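Home & Building | Flooring | Company News

This site uses cookies to measure traffic and remember your settings. By continuing to browse you agree to their use. Accept | Manage settings

Cergate Extends Kusau Floor Finish to Ground-Level Living Rooms

DROLLAVBRIDGE, February 14, 2018 - Cergate, a maker of water-based coatings for interior wood, has released a second grade of its Kusau floor finish. The new grade, Kusau G, is meant for living rooms at ground level, where boards meet a patio or garden door and get more grit, sunlight and foot traffic than boards elsewhere in the house.

Kusau G is a two-part satin finish. It is applied in 3 coats over bare or fully sanded wood, with a light sanding between the second and third. The first Kusau grade remains on sale for bedrooms and halls.

Rooms that open onto a garden

Boards within a stride of a glass door tend to fade and scratch first. Cergate tested the new grade on panels placed behind double glazing for 1024 hours, then scored them for color change and surface wear. Panels with the new finish kept their gloss reading within the limit set for the first grade. The full test sheet is available to contractors on request.

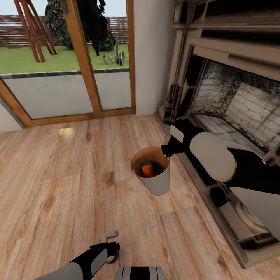

Spills and everyday wear

The finish was also checked against common household liquids, including coffee, tea, cooking oil and diluted vinegar. Each liquid was left on a cured panel overnight under a glass cover and wiped off with a damp cloth. Coffee left no mark on the satin version. A faint ring remained on one matte trial panel, and the matte version has been held back until October. 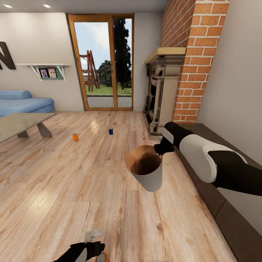
A white cup held above light wooden floorboards.

"Most of the calls we get are about the strip of floor by the door and the area near the sofa," said Katsuhiko Ikeda, technical manager at Cergate. "We changed the hardener to deal with those two places. The drying time is a little longer - installers should plan for that."

Grain and color

Kusau G dries clear. It adds slight warmth to pale woods and does not fill the grain. Cergate advises a test patch on any board with strong figure, as darker bands can deepen more than the wood next to them.
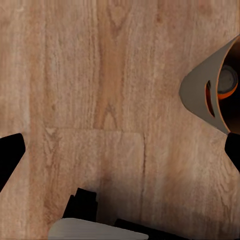 Wood grain from directly above, with arched lines and a darker central band.

Availability

Kusau G is sold through Melnyk trade counters and at the Cergate works in Drollavbridge. The first production run is 4000 cans. One can covers up to 321 square feet in a single coat. Cans should be stored above freezing and used the same day once the hardener is mixed in.

Comments

parquet_pete: Does it go over old oil finish or do I have to sand right back?

R. Dunmore: Sheet says bare or fully sanded, so I would sand. Used the first grade in our hall and it has held up fine.

lindaw: Waiting on the matte. Satin shows every footprint in our place.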